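3.2 Aufnahme der Vorführungen

Alle Vorführungen wurden mit handgeführten Greifern aufgenommen. Die vorführende Person hält den Greifer selbst in der Hand und bewegt ihn durch die Aufgabe; ein Roboterarm ist in dieser Phase nicht beteiligt. Gegenüber der Fernsteuerung, die wir in einer Vorstudie mit dem System Lirstead erprobt haben, entfällt damit die Verzögerung zwischen Handbewegung und Greiferbewegung. Der Nachteil liegt in der Übertragung: Eine Bahn, die der menschliche Arm mühelos ausführt, kann für den Zielroboter außerhalb des Arbeitsraums liegen. Solche Bahnen werden erst bei der Nachbearbeitung erkannt und verworfen (siehe Abschnitt 3.4).

Der Datensatz Flustomano umfasst 1.881 Vorführungen aus Wohnräumen. Die vorliegende Auswertung beschränkt sich auf die Teilmenge »Kleinteile auf Stoff« mit 115 Vorführungen. Der Untergrund ist hier selbst nachgiebig und gemustert, was sowohl die Segmentierung als auch das Greifen erschwert. Ein flacher Gegenstand muss an einer Kante gefasst werden, ohne dass der Greifer das Tuch mitnimmt. Abbildung 2 enthält zwei Ansichten desselben Aufbaus, jeweils aus der Kamera am Greifer. In Ansicht (a) sind die Backen geöffnet und stehen zu beiden Seiten einer bedruckten Papierhülle; dahinter liegen Textilien und ein Haargummi aus dunkelrotem Samt. 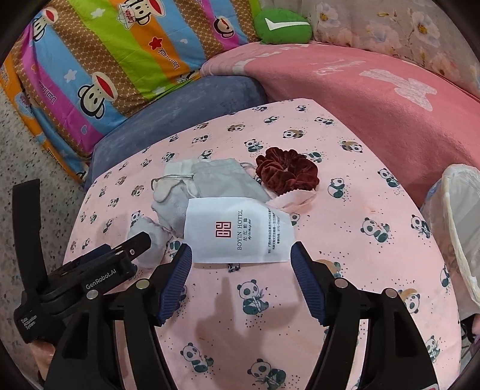

3.3 Segmentierung und Annotation

Jede Vorführung wird in Abschnitte zerlegt: Annäherung, Kontakt, Transport und Ablage. Als Grenze zwischen Annäherung und Kontakt gilt der Zeitpunkt, an dem die Öffnungsweite der Backen erstmals unter die Breite des Zielobjekts fällt. Bei Papier und dünnem Stoff ist diese Regel unzuverlässig. Die Backen schließen dort häufig vollständig, und aus der Öffnungsweite allein lässt sich nicht ablesen, ob etwas gefasst wurde. In Ansicht (b) sind die Finger geschlossen und weisen auf die Papierhülle, während links die Spitze des zweiten Geräts auf einer kleinen Socke aufliegt. Für beide Geräte werden die Abschnitte deshalb getrennt vergeben.

Die Annotation erfolgte von Hand in Gindoteck. Zwei Personen bearbeiteten jede Vorführung unabhängig voneinander. Wichen ihre Grenzen um mehr als 10 Einzelbilder voneinander ab, wurde die Stelle gemeinsam neu festgelegt. Die meisten Abweichungen betrafen das Ende der Ablage - bei weichen Gegenständen bewegt sich der Stoff nach dem Öffnen der Backen noch nach, und es ist Auslegungssache, wann er ruht.

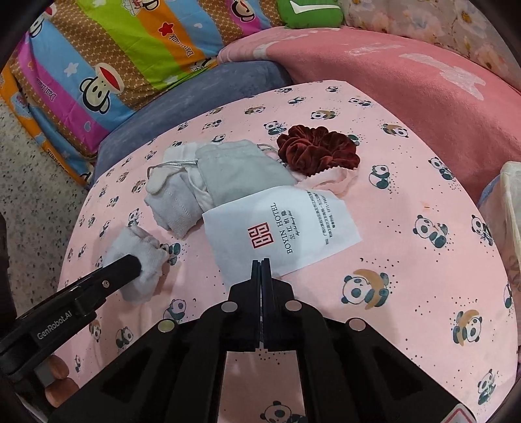 Umut Bilgin
Wissenschaftlicher Mitarbeiter, Datenerhebung und Annotation

Abbildung 2: Ansichten aus der Greiferkamera, Teilmenge »Kleinteile auf Stoff«. (a) Backen geöffnet, Abschnitt 3.2. (b) Backen geschlossen, Abschnitt 3.3. Die Reihenfolge der Ansichten entspricht nicht notwendig der zeitlichen Abfolge.

Für das Training werden nur Abschnitte verwendet, in denen das Zielobjekt bis zum Kontakt im Blickfeld der Greiferkamera bleibt. Verdeckungen durch die eigenen Finger sind zulässig, Verdeckungen durch das zweite Gerät werden gesondert markiert. Bei beidhändigen Vorführungen ragt dieses oft seitlich ins Blickfeld. Wir haben darauf verzichtet, es herauszurechnen, denn auch beim Zielroboter wird der zweite Arm zeitweise sichtbar sein.

Offen bleibt, wie stark sich das Muster des Untergrunds auf die gelernte Strategie auswirkt. Das Verfahren von Huỳnh, das wir als Vergleich heranziehen, setzt einen einfarbigen Tisch voraus und wurde für die Teilmenge ohne Anpassung übernommen. Die Ergebnisse beider Verfahren stehen in Abschnitt 4.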